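The Case for the Cleared Desk

By Styliani Gavalas
November

Most organizations have a written policy on the use of their computers and almost none has a written policy on the surface the computers stand on. The desk is treated as a private matter, to be kept or neglected according to the temperament of the person who sits at it. It is my view that this is a mistake, and that any workplace in which people share rooms, equipment or hours should adopt a simple rule: at the end of a period of use, the desk is returned to a bare top, and whatever belongs to the work is put back in one known position.

I write as a former head of office services at Covness, where I was responsible for the furnishing and upkeep of 163 desks on two floors, and more recently as an adviser to smaller employers who have moved to shared seating. The opinions in this essay are my own. They have been formed by a good many mornings spent looking for a missing mouse.

The argument usually made for clear desks is an argument about appearance. Visitors come through, it is said, and a tidy room gives a good impression. I have never found this persuasive. Visitors to an ordinary office are few, and they look at the person they have come to see. A rule that exists to please strangers will be kept on the days strangers are expected and dropped on the others.

A second argument rests on confidentiality. It has more weight. Papers left out overnight may be read by anyone with a key, and an organization that handles personal records has duties in this regard. But the confidentiality argument covers paper only. It has nothing to say about the keyboard, the lamp, the charger, the framed photograph or the mug, and these are the things that in practice make a shared desk difficult to share.

The better argument concerns the next person. A desk that is used by more than one individual passes from hand to hand several times a week, and each handover either costs something or does not. When the top is bare and the keyboard is in its place, the incoming user sits down and begins. When it is not, the incoming user must first decide which objects belong to the desk, which to the previous occupant and which to no one in particular. These decisions are small, but they are made by a person who did not create the problem and who has no authority to settle it. May I move this folder? Is this cup finished with? The result is that things are pushed to the back or to the side, where they stay.

At Covness we kept a record of requests to the service desk over a single budget year. There were 329 requests for replacement accessories, by which I mean keyboards, mice, cables and adapters. Tarmo Vanags, who managed the storeroom at that time, went through the cabinets and drawers on both floors when the year closed and recovered a large quantity of the very same articles in working order. They had been displaced in the course of ordinary use, put somewhere sensible by someone who then went home, and reported missing by someone else. The storeroom had been buying the same keyboard over and over again.

It was this exercise that led us to draw up what became known, somewhat grandly, as the surface standard. It ran to one page. The top of each desk was to hold a screen, if one was assigned, and a keyboard. Nothing else was to remain on it overnight. Personal articles went into a locker, and drinks were to be taken at the side tables and not at the desk. The page was approved without much discussion, and the discussion followed for several months after.

The objections deserve a fair hearing, and I will set out the strongest of them as they were put to me.

The first is that a bare desk is a cold one. Ilari Väisänen, a senior estimator with long service, wrote to me that he had spent a third of his life at the same desk and did not care to have it look like a counter at a bank. I had sympathy with the letter then and I have more now. People are entitled to some sign that a place is theirs, or that it belongs to human beings at all. My answer was, and remains, that the wall is available. A picture hung above a desk gives the room its character and takes nothing away from the working surface. It does not have to be moved when someone cleans, and it cannot end up under a stack of invoices. Where desks are shared, the occupants may reasonably choose the picture together, and I have known this to produce a livelier exchange of views than any matter on the formal agenda. The same may be said of color. A side table painted in a cheerful shade will do more for a room than a dozen ornaments.

The second objection is that visible work is useful work. Some people think by spreading out. They lay papers across the desk in an order that makes sense to them, and to gather the papers up in the evening is to destroy the order. This is true, and a good standard must allow for it. Our solution was a shallow tray, large enough to carry a spread of papers without stacking them too deeply, which could be lifted from the desk and slid into a rack. It was not perfect. Those who made heavy use of it disliked it in the first weeks and were protective of their trays afterward.

The third objection is one of time. If each of our employees spent five minutes a day on clearing, the total over a year would be considerable, and I was once presented with a calculation that put it at 900 hours for a single department. I did not dispute the arithmetic. I did dispute the five minutes. A desk that was clear in the morning is seldom more than a minute's work in the evening. The five-minute desk is the one that has been let go for a week, and the way to avoid it is to do the one minute.

I turn now to the keyboard, to which I attach particular importance. It is the object on the desk most often touched and least often considered. In a shared room it is pushed back to make way for a meal, tilted against the screen, turned on its end, or placed on the windowsill, and in each case the person who follows must bring it home. A full-size keyboard with a number pad is also a wide object. If it sits a little too far to one side, the user sits a little too far to the other, and holds that posture until lunch.

The standard therefore asked for the keyboard to lie straight across the middle of the desk, parallel to the front edge, and for any adjustment to be made with both hands, one at each end. This sounds like fussiness. It is simply the easiest way to set a long, light object straight. Pushed from one end only, a keyboard swings about its far corner, and the user then corrects the swing, and then corrects the correction.

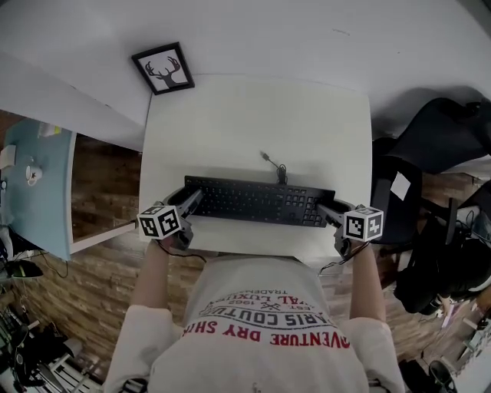

Cables require a word as well. A wired keyboard that is not connected should have its cable laid behind it, in a loose coil, with the plug resting on the desktop where it can be seen. A plug that drops behind a desk is as good as lost to most users, who will not kneel on the floor in working clothes to retrieve it, and who cannot fairly be asked to. A tight wrap around the body of the keyboard is no better, for it strains the cable at the point where it enters the case. Lambros Karras, who looked after our equipment contract with Brostano, held that more keyboards were ended by wrapping than by coffee. I cannot confirm this, but I never saw him wrap one.

On the matter of coffee, I would urge employers to provide a second surface. It is unrealistic to forbid cups and unwise to ignore them. A small table beside the desk, within reach and clearly separate, gives the cup and saucer a proper place and removes the temptation to set them down next to the keys. When I advised Jadico on the fitting out of 19 shared workstations, the side tables were struck from the first budget as a luxury. They were restored to the second after Pantelis Papadakis, who was to supervise the room, asked where precisely the drinks were expected to go. No one present had an answer.

The choice of desk matters less than furniture suppliers suggest. A plain rectangular top, pushed fully against the wall, is sufficient for nearly all office work. A light color shows dust and crumbs, which some regard as a fault. I regard it as an advantage, as the person leaving can see at once whether the surface needs wiping. Desks with raised shelves, built-in organizers and compartments should be approached with caution. Every compartment will be filled, and what is put into it will generally outstay the person who put it there.

I would also advise against enforcement by inspection. At Pacheco, a firm I otherwise admire, supervisors walked the rooms each evening with a checklist and left a colored card on any desk that fell short. The cards themselves became clutter within a month – some were pinned up as trophies – and relations between the supervisors and the staff suffered. A standard of this kind depends on the goodwill of people toward the colleague who comes after them. It should be short enough to remember, it should be kept by managers before it is asked of anyone else, and it should be reviewed once a year with those who actually sit at the desks.

Employers who are considering such a rule need not wait for a refurbishment or a new lease. They may begin with one room and a single page of text, and they should order the side tables first.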